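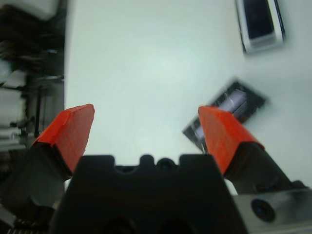 Kudska Wrist-View Set – data card and collection rules

Version 3, 2025-08-27
Maintainer: Aranka Pap
Rules editor: Csaba Veres
Site leads: Nii Baidoo (Irmont), Etelka Major (Sipos)

Scope

Kudska is a set of tabletop manipulation episodes recorded by teleoperation at two sites, Irmont and Sipos. This card covers the wrist-view stream, its labels, and the rules operators and reviewers follow. The overhead stream has its own card. Where the two cards disagree on episode boundaries, this one applies.

The words "must" and "should" are used in the usual sense. A broken "must" rule removes the episode from the release. A broken "should" rule adds a flag and leaves the episode in.

Contents

Episodes released: 4000
Episodes from Irmont: 3517
Episodes from Sipos: 483
Held-out episodes, included in the total: 900
Distinct task strings: 81

The held-out episodes are fixed by list in splits/heldout.txt. Do not resample them. Results on any other split must be reported under a different name.

Layout

episodes/ one folder per episode
episodes/NNNN/wrist/ frames in capture order
episodes/NNNN/state.csv joint positions, finger opening, time stamp
episodes/NNNN/meta.json site, task string, operator code, flags
splits/ train and held-out lists
rules/ change log and review forms

Time stamps in state.csv come from the controller clock. Frame times are mapped to that clock at export. Users who need the raw camera times should ask for the raw export; it is not part of the download.

Collection rules

1. Start pose. Each episode must begin with the fingers open and clear of all objects. Closing on an object before the start mark makes the episode invalid, even if the rest is clean.

2. Finger visibility. Both fingertips must be in view with the gripper open. Part of the gripper body along the lower edge of the view is accepted. Do not crop it out at export. The body gives a fixed reference for checking whether the camera mount has moved.

3. Finger covers. Covers must be the same color on both fingers. A worn cover is replaced on both sides at once, and the change is written in the site log with the episode number.

4. Table surface. The top must be plain and matte. Tape marks used for layout are removed before recording starts.

5. Background. The area beyond the table edge is not controlled. Equipment may show there. People's faces may not, and an episode with a face in it is deleted at the site and never uploaded.

6. Screens. A phone or other device with a screen may be used as a task object. It should be locked or switched off. Any readable personal content on a screen is handled the same way as a face.

7. Speed. Operators should slow down in the last part of an approach. Motion blur on objects is not grounds for rejection. Reviewers set the flag "blur" when the target cannot be outlined in five consecutive frames.

8. Partial objects. Objects cut by the image border are labeled if the reviewer can name them from the full episode. Otherwise the label is "unknown" – never a guess from shape alone.

9. Stops. After a protective stop the episode ends. It must not be resumed and joined to a later segment. Keep the file, set the flag "stop", and reset the arm before the next start mark.

10. Hands. No hand may enter the work area while the arm is powered. Object resets are done with the arm in hold and the enable switch released.

Labels

Each episode has one task string, one outcome field (done, failed, unclear) and zero or more flags. The outcome is set by a reviewer who did not operate the episode. If two reviewers disagree, the value is "unclear", and it stays that way. Earlier versions let the site lead break ties; Tamás Szilágyi's audit of version 2 found that the two leads were applying different standards for "done" on placement tasks.

Task strings are written in the imperative, lower case, without a final period. Use the object list in rules/objects.txt. "Gadget" and "thing" are not on it.

Known problems

The Sipos share is small, and models trained on the full set tend to do worse on Sipos episodes. Report per-site numbers.

White objects on the white tabletop have weak edges in the wrist view. Outlines for these are less reliable than for dark objects.

The finger opening value in state.csv is a commanded value for early Irmont episodes and a measured value for all others. The field "opening_source" in meta.json says which.

Changes in version 3

Rule 6 added.
Rule 7 changed from "must" to "should".
Tie-break by site lead removed.
Duplicate task strings merged.
Sasitz converter moved to its own repository. Its old path in tools/ is gone.

Reporting errors

Send the episode number, the frame index and the rule number to the maintainer. Reports without a frame index are put at the end of the queue. Corrections to labels go out with the next version, and removals are made at once and listed in rules/removed.txt.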